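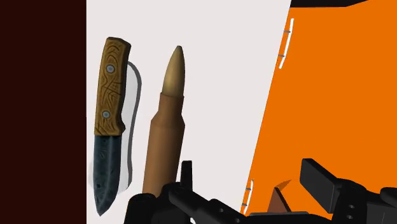
Ukard Parish Records Project
Second progress report to the Flisska Fund
August 22, 2023

Where we have got to

The grant was given so that the old registers and loose papers at Ukard could be sorted, listed and typed up, and so that people could look at them without first having to move a piano. The piano has been moved. The rest is going well enough.

By the end of this reporting period we had listed 1,908 items, against a target which we set ourselves in a mood of great confidence and have since revised. Of these, 876 have been typed up in full. A further 494 have been read once and are waiting for a second reader, mostly because the first reader wrote "surely not?" in the margin. Spelling in the older volumes is a matter of personal expression. One family appears under so many versions of its own name that we spent a week believing we had found a village.

The damp

You asked after the damp. It is still with us. The builders from Bang came twice, agreed with each other the first time and disagreed the second, and have now sent a quote for the north wall that we are reading in stages. In the meantime the registers have gone upstairs, where the roof is sound and the stairs are steep. We have bought lidded boxes and a small machine that tells us how wet the air is. It says "high" most mornings. We knew this already but it is nice to have it confirmed.

The Jiltier boxes

The seven tea chests from Jiltier were meant to be the easy part. They were described to us as "accounts, mostly", and the first two were exactly that: coal, candles, the mending of a gate, the mending of the same gate. The third held sermons. The fourth held the minutes of a drainage board that met for eleven years and, as far as we can tell, never drained anything. We have not opened the other three and would like to finish the financial year before we do.

Spending

We are under on travel and over on paper. The scanner came in at the price quoted, then needed a cable that was not in the quote, then a different cable. We have moved a small sum across from printing to cover this, as the terms allow, and the figures are in the attached sheet. Nothing has been spent on publicity, unless you count the biscuits at the open evening, and we have put those under "Other".

The open evening

More people came than we had chairs for. Several brought papers of their own, and we have copied what we were allowed to. One visitor corrected our map of the glebe land in ink. She was right, so the map stays as it is.

What is late

The index of names should have been done by now. It depends on the second readings, and those depend on people who can read a clerk writing in a hurry in 1740 with a bad pen. We have two of them. We now expect the index in December, and would be grateful if the final payment could move with it.

Next

Finish the second readings. Get a decision on the north wall – ours, if Bang cannot manage one. Open the fifth chest.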